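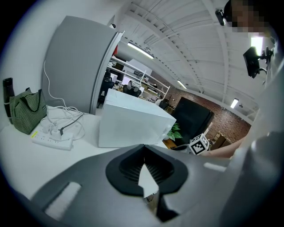

Ground inspection, Narach Cricket Club, Planier Road. Done in January ahead of the indoor and winter league fixtures, starting at the scorers' end and working toward the nets. Power strips come up again this year: check those at the scorers' table. Cables must be tied back before play.

1. Boundary rope
Pass. 275 yards laid, no breaks. Pegs at the Lernik end sit too high. Push them flush.

2. Sight screens
Pass with comment. Wheels on the north screen stick. Brake works. Grease before the next match.

3. Practice nets
Fail. Torn at head height in lane 5. Lane closed until patched. Do not use cord or tape as a repair.

4. Pitch and run-ups
Pass. Old foot holes filled and level. Bowling mats flat, no curled edges.

5. Roller
Pass. Thygesen roller, 1045 on the hour meter. Key is to be kept in the office, not in the shed.

6. Pavilion seating
Pass with comment. 60 seats checked. Two loose bolts in the back row, tightened on the spot.

7. First aid
Fail. Ice packs out of date. Stretcher present and clean.

8. Helmets
Pass. Club helmets have neck guards fitted. One junior helmet has a cracked grille and was taken out of the kit bag.

Items 3 and 7 to be rechecked before the ground opens.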